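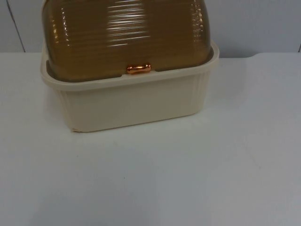
Packing bench night shift wrote back first: if the cell does the lids now, what are we down for on the board, because it still says "lids" next to our line and two of us stood there half the night watching it fault. Fair point. Logging it here with the fault so it doesn't get lost again.

Ticket 1558
Site: Polness, bread box line, end of line packing
Opened: May 19, 2026
Priority: was low, now medium
Status: open

Problem
Droson cell stops at lid check. Message is "lid not seated", box is fine when you go look. Operator clears it, cell runs, stops again a few boxes later. Brown lid on cream base only. The all-white box runs clean.

What was tried
- Restarted cell from the Piston panel. Came back up, same fault.
- Wiped camera cover. No change.
- Re-taught the handle position. Better for a bit, then not.
- Turned off the overhead light nearest the bench. Faults dropped off. Turned it back on, they came back. So it's glare, probly. Lid is shiny and ribbed and every ridge throws its own highlight, check can't find the lower edge of the lid against the rim.
- Asked Sun (integrator) for a second reference for the brown lid. They want sample boxes. Sent 3.

Can't leave that light off. People at the bench need it for the chip and scuff check on the base corners, which is still done by eye and will stay that way, Sun said so at the handover.

Workaround til fixed
Brown lid boxes go through with lid check in manual. Operator looks, presses OK, cell carries on to carton. Slower. Do not bypass the check completely, somebody did this in December and we had cartons back.

Notes from the floor
Day shift: pressing OK all day is worse than putting lids on. Can't talk, can't walk off, you're just the button. Asked for a swap every 2 hours. Supervisor agreed for now, rota is on the board.

Night shift: nobody got shown how to clear a fault properly, only days had the training. Been ringing maintenance for stuff we could do ourselves. Booked a session for nights, before they start not after.

Maintenance: agree with nights. Also the fault list by the panel is the old one, page 3 is missing. Reprinting.

Re the job title question. Board is wrong, should read "cell and inspection". HR has the new grade on their desk, more than one person has asked, no answer yet. Not something I can close in this ticket but leaving it in on purpose. Pay query goes to HR direct please, dont put it in the fault comments.

Update
Sun came back. They think a diffuser over the light plus a new reference will do it, want to try the diffuser first. Part ordered. They also asked if we could change to a matte lid. Sales says no.

Update
Diffuser is in. Fitting at shift change so neither crew loses time. Nights to run the first brown batch and write down every stop, time and what the panel said, even if it cleared by itself. Leave check in manual until Sun has seen the list.

Waiting on: new reference from Sun, HR on the grade, reprint of fault list.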